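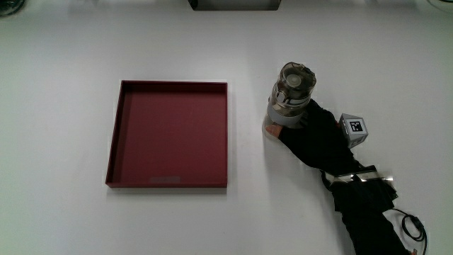
Photo: Somtochukwu Okafor

Skoltomlow is a wedding custom of the Gelero valley, in which the two families exchange small gifts on the evening before the ceremony. The name is used both for the evening and for the gifts themselves. In the lower villages the same custom is called Prillo, but there it takes place in the morning and is shorter.

Course of the evening

The family of the groom walks to the house of the bride after sunset and waits at the gate until an older relative of the bride invites them in. Three gifts are given by each side. The most common are salt, honey and a piece of cloth, although many families now choose coffee or sweets. Money is not given at Skoltomlow, as it belongs to the wedding day.

After the exchange the couple sit together for the first time that evening and are served a thick barley soup named lubis. The guests do not eat before the couple have finished. Songs follow, and the visitors should leave before midnight.
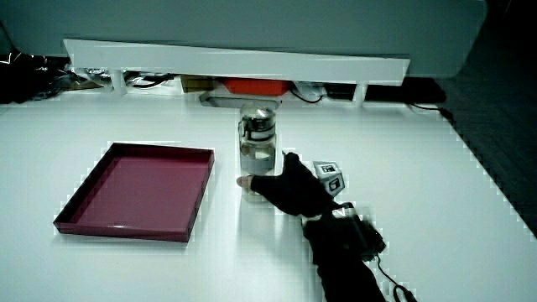 A glass jar with a metallic lid and a tray on a white table.

History

The age of the custom is not known. The oldest description is in a parish notebook, which mentions a fine for families who made the evening too expensive. In the last century many young people moved to the towns and the custom became rare. It returned when couples from the towns began to marry again in the villages of their grandparents, most often in March, before the work in the fields starts.

The teacher Beatrice Mbwambo collected 18 songs of the evening and published them in a booklet, printed in 1000 copies. Most of the songs are sung by the women of both families in turns. Some have verses that tease the groom, and he is expected to answer them.

Present form

Today the evening is often held in a rented hall, and friends are invited together with relatives. The waiting at the gate is then done at the door of the hall. Some couples combine Skoltomlow with the civil ceremony on the same day, which older people in the upper valley do not always accept.

See also: Prillo (custom); Lubis (soup)

Last changed: 2020-06-18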